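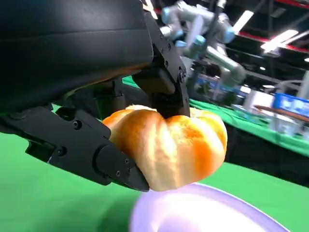 Photo: Ekene Okonkwo

Chapter 2
Plates, Bread and the Shape of a Meal

Think about the last thing you ate. You can probably name the food straight away, but can you remember what it was sitting on? Most of us can't, and that's a shame, because the plate under your lunch has been doing a lot of work! It kept the crumbs together, gave your food a clean place to rest and even changed the way the colours looked to you.

This chapter is about that partnership between food and dish. We start with bread, one of the best foods for learning to look closely. A roll can be plain and round, knotted, plaited, or grooved into lobes like a little pumpkin. Deep grooves do something wonderful in the oven – the ridges catch the heat and darken first, while the hollows between them stay paler. Look for that change of colour along the ridges of the golden-orange roll in the opening photo, and notice how it looks next to pale lavender.

Bakers have known about this for a very long time. At the Destwood bakery, which you will visit in Section 2.3, the ovens are set to 200 degrees and the first trays go in well before sunrise. On a busy Tuesday in December the bakers there shape 2,000 rolls by hand. You'll try shaping a few yourself (flour on your sleeves is expected).

Then we turn to the dish. A good plate is a simple idea, but there is plenty of room for choice in it. How high should the rim be? Should the middle be flat or slightly hollow? Does a shiny glaze make food look fresher, or does the glare get in the way?
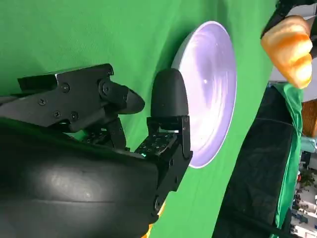 Figure 2.1 A round dish with a thin raised white rim and a shallow, glossy interior.

Run your finger around the edge of a plate at home tonight and you will feel how much even a low rim matters. It stops sauce from running, and it gives you something to hold.

Before you read on
Choose one plate and one piece of bread from your own kitchen. Sketch them together from above, then from the side. Label the rim, the centre of the plate and the darkest part of the crust. Keep your sketch, as you'll need it for the activity on page 14.

Key words: crust, glaze, rim, lobe, contrast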